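### 3.2 Workspace and Placement Task

The Rasari platform was assembled in a shared workshop, and the other users of the room continued their own work throughout the build. Two arms are mounted at a white table, and each can be fitted with a jointed hand. Control software written under the Hostari project runs on a separate computer. All cabling was left accessible so that a faulty lead could be replaced between sessions.

The task reported in this section is the transfer of one dragon fruit to an open plastic bin. The fruit was selected for its irregular outline, as the pointed scales leave few smooth areas for a fingertip. Commands to the hand were limited to 8 preset postures, and each attempt was stopped after three failed closures.

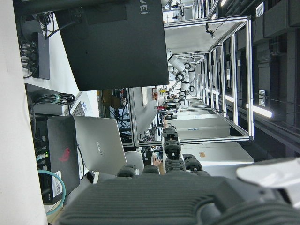
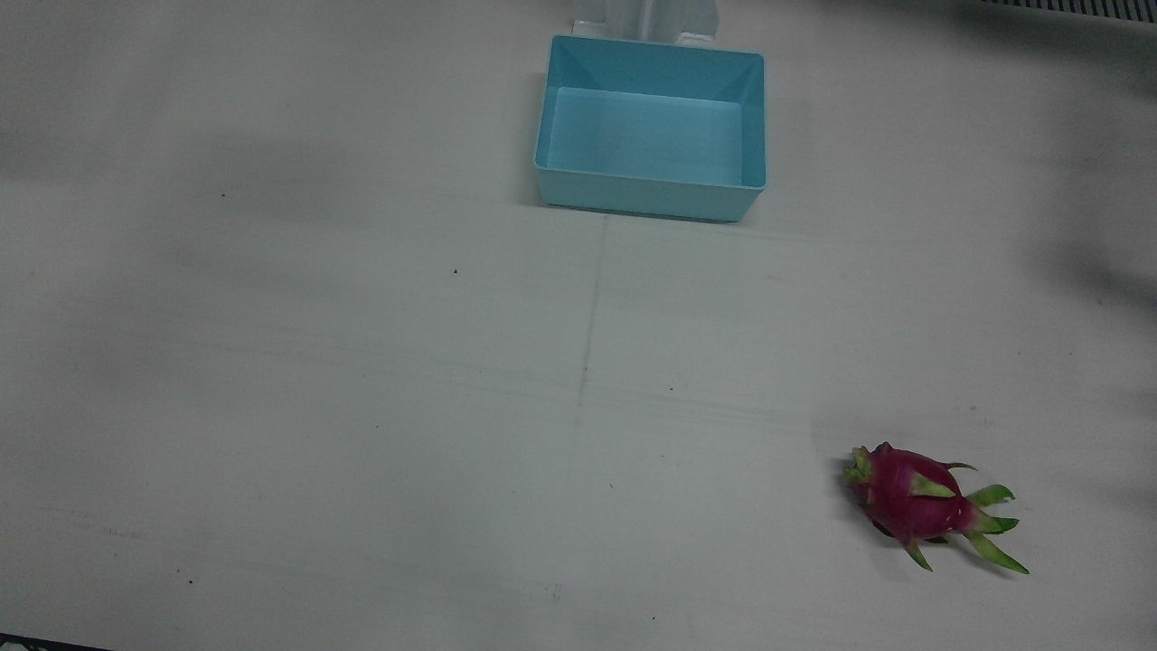
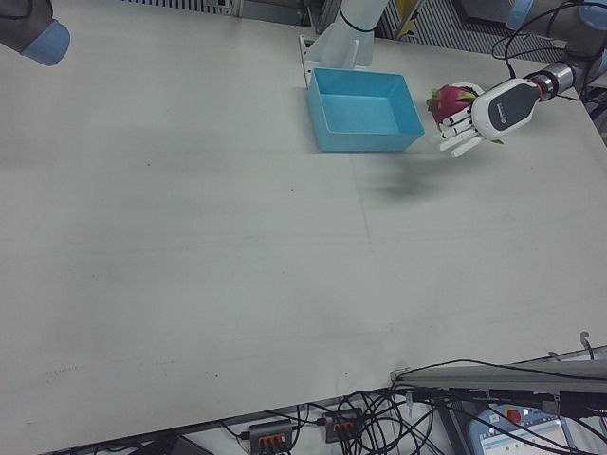
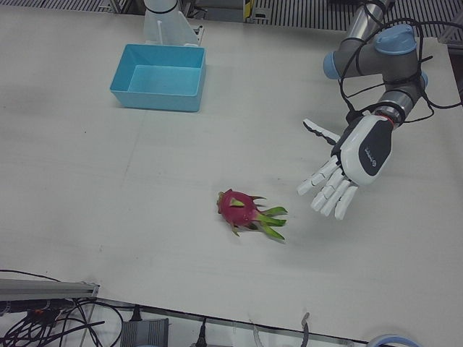
**Figure 3.** The workshop from the wrist camera (first image) and the tabletop from the fixed camera (remaining images).

A total of 107 attempts were recorded. Attempts in which an operator touched the table were excluded from the analysis. The starting position of the fruit was changed by hand between attempts, following the procedure of Devitz and Salazar, and the bin was returned to its place whenever it had shifted. Timing results are given in Section 4.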